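How to Get White Rings and Cloudy Spots Off a Finished Wood Table

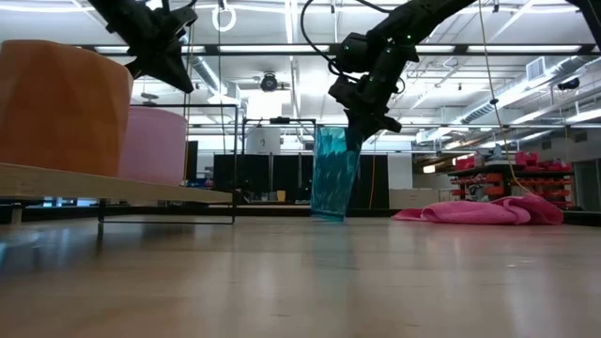 My grandmother kept a stack of coasters on every flat surface in her house and I used to think she was a bit of a fusspot about it, and then I bought my own dining table and became exactly the same person inside of a month. A shiny top is a lovely thing to eat breakfast at, but it keeps a record of everything you set on it. A light, glossy one like the tabletop in the photo, where even a tall teal glass throws its color across the surface, will show you every haze and scuff the minute the sun comes in sideways. So if you have a pale ring staring up at you this morning, please don't panic, and please don't reach for the sandpaper! Most rings come out with things you already have in the kitchen.

First, look at the color of the mark. A white or milky ring means moisture has gotten into the finish and is sitting there, above the wood. That's the easy kind, and it's the kind this page is for. A dark brown or black ring means water has gone all the way through to the wood, and you'll need to strip the finish and bleach the spot, which I'll save for another page.

What you'll need

A soft cotton cloth (old T-shirts are perfect)
A hair dryer
Plain mayonnaise or petroleum jelly
White non-gel toothpaste
Paste wax, if you have it

Step 1. Clean the spot

Wipe the area with a barely damp cloth and one drop of dish soap, then dry it well. You'd be surprised how many "stains" are a bit of dried juice. Let the table sit for 30 minutes before you do anything else.

Step 2. Try gentle heat

Set the hair dryer on low and hold it 6 inches above the ring, moving it the whole time in slow circles. Stop every minute and lay your palm on the wood. It should feel warm, like a plate out of the dishwasher, and never hot. Fresh rings often start to fade while you're watching, which I find enormously satisfying. If it hasn't budged after ten minutes, turn the dryer off and go on.

Step 3. Leave something oily on it overnight

Spread a thin layer of mayonnaise or petroleum jelly over the ring and go to bed. My neighbor Yi-an Ban swears by the mayonnaise and I'm a petroleum jelly person myself, mostly on account of the smell (and the dog). In the morning wipe it off with a dry cloth, rubbing with the grain.

Step 4. Toothpaste, and only if you must

Toothpaste is a very mild abrasive, so it does take off a tiny bit of finish. Put a dab the size of a pea on a damp cloth and rub lightly with the grain for 30 seconds. Wipe, look, and repeat once or twice at the most. On a high-gloss top, test underneath first, as it can leave a dull patch that bothers you more than the ring did.

Step 5. Wax and buff

Rub on a thin coat of paste wax, let it haze over, and buff it with a clean cloth. Do the whole top if you have the energy. A single waxed circle in the middle of the table will look like a ring of its own!

A few questions I've been asked

Chidubem Obi wrote in to ask about shallow scratches. The wax will soften the look of a fine one, but it won't fill anything you can feel with a fingernail.

Does this work on shellac? Go very easy with the heat, which can soften it, and skip the toothpaste altogether.

And how old is too old? I've had luck with a ring left over from a June birthday party that I didn't get to until after Thanksgiving. It took three nights of petroleum jelly.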